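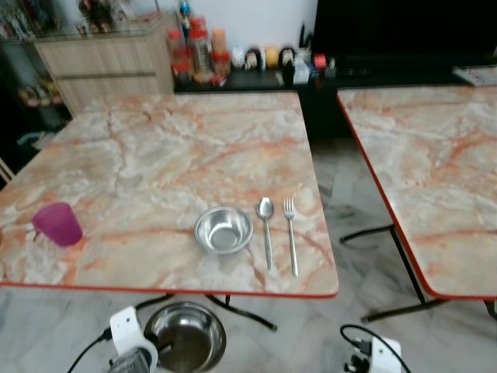
Fengying Li wrote:
> I'm down to the last of my sourdough rye and want to try a
> longer soak for the seeds. Has anyone gone past 12 hours? Mine
> start to smell a bit sharp by morning, so I usually quit there.

Oh, please try it! I've been leaving sunflower and flax overnight and well into the next day -- more than 12 hours, easily -- and the crumb stays soft for most of a week. The sharp smell worried me too the first time, but it bakes right out. Cold water and a pinch of the salt from the recipe help a lot in August, when my kitchen gets warm.

I use 217 grams of seeds for two loaves (odd number, I know, it's what the old Windance booklet has and I never changed it). Drain them well or the dough turns to soup! I got lazy once and had to bake it in a cake pan.

What flour are you on these days? I just opened a bag of the dark rye and I love it so far. Would be glad to send you some of my starter, too.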